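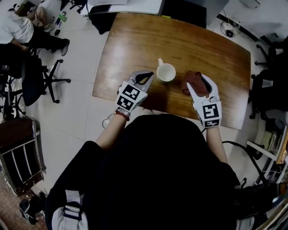
I keep the two hand grippers for the tabletop rig at Kvam running, and in July I finally wrote down how I look after them. I'm posting it because Kanako Fukuda is taking over the bench while I'm away, and because I had the notes in three different places.

The jobs we do with them are small. Pick up a mug, wipe the table with a cloth, put the mug back. Most of the wear comes from the wiping, where the fingertips get dragged over the table for hours at a time.

Fingers first. They come off with two screws each, from the inside. Look at the curved face under a lamp. If the tip has gone shiny, swap it. If there is a nick you can catch with a fingernail, swap it even if it still grips fine. I put new ones on as a pair. One new finger and one old one will close off center, and then the recorded opening is wrong by a little bit all day.

Don't overtighten. The white body is printed, and I stripped a hole in the left one last winter. It has an insert in it now and holds better than the others.

The marker blocks need more attention than they look like they do. Wipe them with a dry cloth before each session. Skin oil on the black squares gives you glare, and the tracking starts dropping out when you tilt your wrist. If a block has been knocked, push on it with your thumb. Any movement at all means it has to come off and go back on, and then you redo the calibration. I tried skipping that once and threw away 107 recordings.

Calibration takes 8 minutes if the lighting is steady. Close both grippers fully, open them fully, then do the slow sweep over the table. Check the left and right numbers against the sheet taped inside the cabinet door. Up to 3 millimeters of difference is okay. Past that, clean the blocks and run it again before you start changing settings.

Cables are the other thing. The black one wants to get under chair wheels. Leave enough slack that you can reach the far side of the table, and put the rest to one side. When the right gripper cut out all through June, I replaced the connector and it was fine for two days. The real break was further down, where a chair had rolled over it. I now run the cable through my fingers every morning, feeling for flat spots.

Spare fingers are in the Stokari box. The Wernura ones fit, but they are stiffer and they slide on glazed mugs, so I only use them for cloth.

Last thing at night: grippers open, fingers off the table, power off at the strip.

3 comments

Štefánia Jurčo
What do you use on the markers if a dry cloth doesn't do it? Ours have tape residue.

Reply from author
A little isopropyl on a cotton swab, edges only. It took the black off one of mine when I rubbed, so go easy. Reprinting is quicker if they're bad.

Kanako Fukuda
Found the box. There's only one pair of left fingers in it, I'll order more from Trostura.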